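How to Clarify Your Hair Without Turning It Into Straw

Posted Jun 9, 2023 in Hair, Wash Day

There comes a point in the life of every head of hair when shampoo stops doing anything. You lather, you rinse, you condition, and an hour later your roots are flat and your ends feel like they've been dipped in candle wax. You buy a more expensive shampoo. Same thing, better smell.

What you have is buildup. Dry shampoo, leave-in cream, hairspray, that oil you bought on vacation, plus whatever comes out of your pipes. A clarifying wash takes it off. Done badly, it takes off everything else as well, and you spend the next two weeks looking like a broom that's had bad news.

What you need

A clarifying shampoo. I use the Grilledow Deep Rinse, which has the personality of dish soap but does the job. The Kelmendi one is gentler and a better pick for colored or bleached hair.

A rich conditioner or mask. Go heavier than you usually would.

A wide-tooth comb.

An old T-shirt, or a microfiber towel if you're fancy.

Patience, or a podcast.

Step 1: Comb it out dry

Start at the ends and work up. Wet hair stretches and snaps, and you're about to strip off everything that makes it slippery, so get the knots out now. If you have curls you never comb dry, use your fingers and accept that it will take a while.

Step 2: Soak it properly

Stand under warm water for a full minute before any shampoo goes near you. A minute is longer than you think. Most people give it eight seconds and then wonder why nothing foams.

Step 3: Shampoo the scalp and leave the ends alone

Use a blob the size of a quarter, rubbed between your palms first. Work it into the scalp with your fingertips, no nails. Behind the ears and the nape of the neck are where product goes to retire, so spend some time there. The lengths will get clean from the suds running down them.

If the first round barely lathers, rinse and go again with half as much. Two rounds is the limit. I once did four, before a wedding. There are photos.

Step 4: Rinse until you're bored

Then keep rinsing. Leftover clarifying shampoo is itchy, and it'll leave you with flakes that look exactly like the dandruff you don't have.

Step 5: Mask, and go have lunch

Squeeze the water out with your hands, then put the mask on from the ears down. Comb it through, clip everything up, and cover it with a shower cap. The Sostton mask says 3 minutes on the jar. I leave it on for 20 and have something to eat, looking like a cafeteria worker on break.

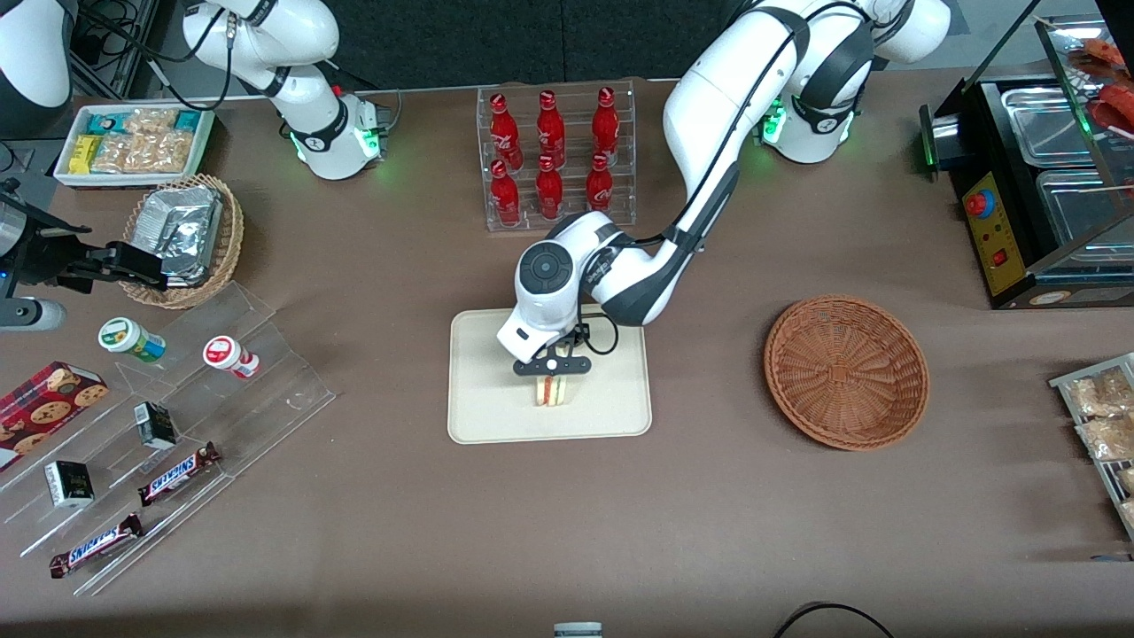 Sandwich, going by the tray.

Rinse the mask out with cool water. You can skip the icy blast. It's miserable, and I have never seen it make a difference on my own head.

Step 6: Dry it gently

Press with the T-shirt, don't rub. Add a small amount of leave-in if your hair is dry or curly. A small amount. You just spent an evening getting the last batch off.

How often?

Once a month suits most people. Every two weeks if you live on dry shampoo or swim a lot. If your hair is bleached, stretch it to six weeks and skip the second lather. I do mine more in February, when I'm under a hat all day and using far too much of everything.

If something goes wrong

Hair feels squeaky and rough: that's normal before conditioner. If it still feels that way afterward, do another mask at your next wash and keep the flat iron in the drawer.

Color looks faded: clarifying can pull out some dye, especially reds and the fun pastels. Wash before your color appointment and leave it alone for a while after.

Still waxy: it may be minerals from hard water, and an ordinary clarifying shampoo won't shift much of that. Look for one labeled chelating. Brerkier makes a decent one, though the cap is impossible to open with wet hands, a design choice I think about often.

Scalp is sore or red: stop, switch to something mild, and see a doctor if it hangs around.

Filed under: wash day, buildup, hair masks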